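5. 両腕による枕の把持と配置(椅子タスク)

この章では、Sarnell手順に沿って、丸型アームチェアの上で枕を両手でつかみ、持ち上げ、座面に置き直すまでのエピソードを記録する方法を説明します。機体の起動、原点合わせ、収録ソフトウェアTrevorの接続は前章までに済んでいるものとします。

5.1 準備

1. アームチェアを機体の正面に置き、背もたれを機体と反対側に向けます。
2. 座面の前縁に両手の指先が無理なく届くことを確認します。届かないときは椅子ではなく機体の台座を動かしてください。
3. 両手首のバンドの締まり具合を確かめます。バンドの下に指が入るようなら締め直します。
4. 腕の外側に沿うケーブルに、肘を曲げきった姿勢でも余裕があることを確認します。
5. Trevorで新しいセッションを開き、タスク名に「chair_pillow」を選択します。収録レートは頭部、手首とも30 Hzに設定します。

注記:レートを途中で変更した場合、そのセッションの記録は学習用データに取り込めません。変更後は必ず新しいセッションを開いてください。

注意:椅子の周囲に人がいる状態で腕のサーボを入れないでください。枕の位置を手で直すときは、必ず「保持」から「停止」に切り替えてから近づきます。

5.2 布の縁をつかむ

枕の把持で失敗が多いのは、持ち上げる段階より手前、親指とほかの指のあいだに布を入れる段階です。手を真上から下ろすと布が指の背に乗り、閉じても何も挟めません。Sarnell手順では四指を先に布の下へ送り、親指を後から閉じます。

1. 手を座面に沿わせるように低く構え、四指をそろえて布の縁の下に向けます。
2. 指先が座面に触れたら下降を止めます。触れたかどうかはTrevorの力表示で判断し、映像だけでは決めないでください。
3. 四指を布の下へゆっくり進めます。
4. 親指を反対側から寄せ、縁が親指と四指のあいだに入る位置で止めます。
5. 手首映像で縁の位置を確認してから、把持力を段階2まで上げます。
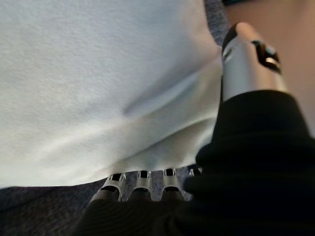 把持力を段階2より上げると、厚みのある布では確実になりますが、薄い布では指の関節の隙間に生地が入り込むことがあります。入り込んだ場合は無理に引かず、「停止」にして手で外してください。そのエピソードには「中断」の印を付けます。削除はしません。中断した記録も失敗検出器の学習に使います。

片手ずつ順につかむか、両手を同時に閉じるかは操作者が選べます。ただし一つのセッションの中では方法をそろえてください。Wirnonside実験室での収録は、すべて左手を先に閉じる方法で統一しています。

5.3 持ち上げと保持

1. 両手の把持が確認できたら、Trevorの「両腕連動」を有効にします。
2. 両手の高さをそろえたまま、枕が座面から離れるまで上げます。
3. 両手の間隔を変えずに5秒間保持します。この区間が評価に使われます。
4. 保持中は台座を動かさないでください。

枕の中央が下がってくるときは、左右に引っ張らず、いったん座面に戻してつかみ直します。引いて張る操作は縫い目を傷めるうえ、左右の腕の力が釣り合わなくなり、連動が解除されることがあります。

注意:連動が解除されると、左右どちらかの腕だけが止まる場合があります。警告音が鳴ったら操縦装置から手を離し、両腕の停止を待ってください。

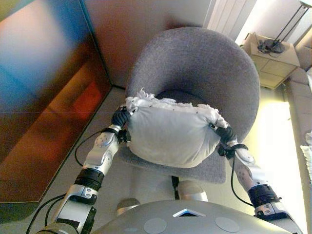 枕がほつれてきた場合、同じものを使い続けてよいのでしょうか。

縫い目の内側で手がつかめるうちは、そのまま使って構いません。外観の変化はセッション情報の「対象物の状態」欄に書き、途中で別の枕に替えたときは対象物番号を新しくしてください。番号を変えずに入れ替えると、同じ対象物として学習と評価の両方に振り分けられてしまいます。

5.4 配置と手の引き抜き

1. 枕を座面の目標位置まで下ろし、下面全体が座面に載るのを待ちます。
2. 「両腕連動」を解除します。
3. 先に親指だけを開きます。
4. 四指を伸ばし、差し込んだ方向と逆向きに引き抜きます。
5. 両手を座面の前縁付近の終了姿勢に戻し、「記録終了」を押します。

四指を曲げたまま引くと布が一緒についてきます。この失敗は手首映像では気づきにくく、頭部映像で枕全体の向きを見ると分かります。引き抜きのあいだは、操縦画面の主表示を頭部映像に切り替えておくことを勧めます。

記録終了後、Trevorが成否の入力を求めます。「成功」とするのは、枕が座面の上に残り、両手が布から離れている場合に限ります。少しでも判断に迷うものは「保留」にし、後で映像を見直して決めてください。

5.5 照明と背景

椅子タスクは家具を置いた部屋で行うため、日差しの条件が時刻によって変わります。窓からの光を完全に遮る必要はありませんが、布が白い場合は露出に気を付けてください。

1. 枕を座面に置いた状態で、頭部映像の明るさを確認します。
2. 枕の輪郭が床の明るい部分と見分けられないときは、露出を一段下げます。
3. 露出は手動で固定します。自動のままだと、腕が視野に入るたびに明るさが変動します。
4. 周囲の家具や鏡面の位置は、セッションの途中で動かさないでください。
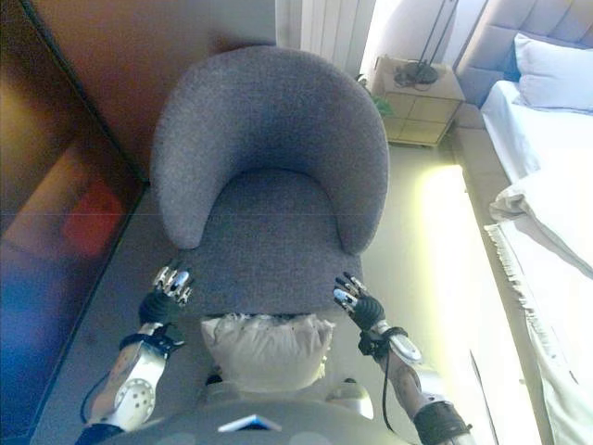
露出の値はセッション情報に自動で書き込まれますが、カーテンの開閉は記録されないため、備考欄に「開」「半」「閉」のいずれかを記入します。鏡面に動くものが映り込んだエピソードには「反射」の印を付けてください。

5.6 参考:Wirnonside実験室での結果

この手順で収録した426エピソードを使い、Ernton方式の模倣学習で方策を学習させました。手首映像を含めた方策は、頭部映像だけの方策に比べて、縁を挟めないまま手を閉じる失敗が減りました。一方、配置後に枕が手についてくる失敗には、はっきりした差が出ていません。引き抜き区間の記録が短いことが一因と考え、現在は終了姿勢に戻るまでを必ず含めています。

評価は収録と同じ椅子で行ったものです。背もたれの低い椅子や座面の柔らかい椅子では確認していません。別の椅子で使用するときは、5.1の手順2からやり直し、指先が座面に触れたときの力表示のしきい値を取り直してください。

改訂日:2023年11月25日
手の引き抜きに関する追加の収録結果は、12月の改訂で5.4に反映する予定です。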